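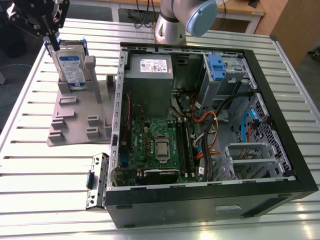

Birthe Latuheru
Master's student, Production Engineering
Project report, 14 May 2021

Teaching a disassembly step by hand guiding and by remote control

1. Background

Brutport is a shared project on taking used office computers apart so that drives, memory and boards can be sorted before shredding. My part deals with the hard disk drive. The drive has to come out of the tower and go into a fixture in a known position, so that the next station can pick it up without searching for it. The question was which way of showing the task to the robot gives the better program: guiding the arm by hand, or driving it from a second desk with a joystick.

2. Setup

The tower lies on its side on a slatted aluminum table with the side panel off. The arm stands at the far edge of the table, behind the case. The fixture is to the left of the case. I printed it in gray plastic as a flat plate with posts and blocks, and a 3.5-inch drive stands upright at the back of it. The first version of the plate, called Birthorpe in our files, held the drive flat. I gave that up in the second week because the gripper fingers hit the plate before they reached the drive.

The cables inside the case were left in place. In a real batch they would be there too, and the loop of power cables through the middle is what makes the path into the case narrow.

3. Showing the task

For hand guiding, the arm is set to free drive and I move the gripper myself. I save a point at every change of direction and one more before each opening or closing of the fingers. The software, Wolodbridge, records joint positions between the points as well, which gave files of up to 2,428 samples for one run. Most of these are not needed. I thinned them out to every 100 milliseconds and saw no change in the path that mattered.

For remote control, I sat at the second desk with two camera views and a joystick. Top speed was limited to 100 mm per second. The same points were saved by pressing a button on the stick.

Each method was used for the same three parts of the task: approach and grip, lift out of the drive cage, and placing in the fixture.

4. Results

Hand guiding was faster to learn. My first usable run took 196 seconds from start to release. The first usable run by joystick took 700 seconds, and a lot of that went into turning the gripper to line up with the drive.

The lift was better by hand. I could feel when the drive was tilting in the cage and correct it. With the joystick there was no such feedback, and twice the arm went into a protective stop.

Placing was better by joystick. When I guided the arm by hand I tended to push the drive down a little too far, and the arm played that back every time. The joystick moves in small steps along one axis, so the last part of the path came out straight.

The final program uses the hand-guided points for the approach and the lift and the joystick points for placing. The join between the two is a fixed point above the fixture.

5. Open points

The program only works if the tower is in the same place each time. I marked the position on the table with tape, but a stop screwed into the slots would be better. Other case models have the drive cage turned by 90 degrees and would need a new set of points. The drive bracket is still taken off by hand. I did not have time to try showing that step to the robot.

The recorded runs and the drawing files for the fixture are in the Brutport project folder, under May.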